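Hi again from Trultwood! Somebody asked me why cows have four stomachs, and I love this one, because they don't (sneaky, right?). A cow has one giant stomach with four rooms inside.

The first room is the rumen, and it's packed with tiny living things that break down grass.

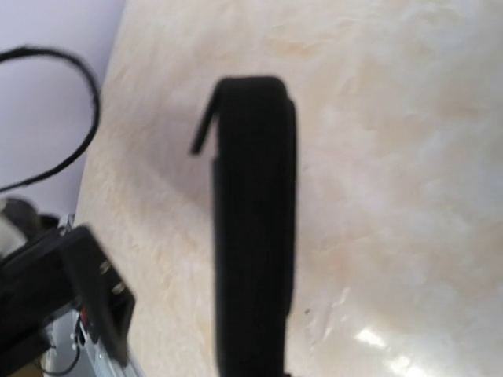
Then up it comes again for more chewing! We call that chewing the cud. My favorite cow, Ivska, can do it for hours and she always looks like she's thinking about lunch. I'm 10 times less patient than her.

6 comments · 5 shares

© Trultwood Farm Kids | Contact us | Back to top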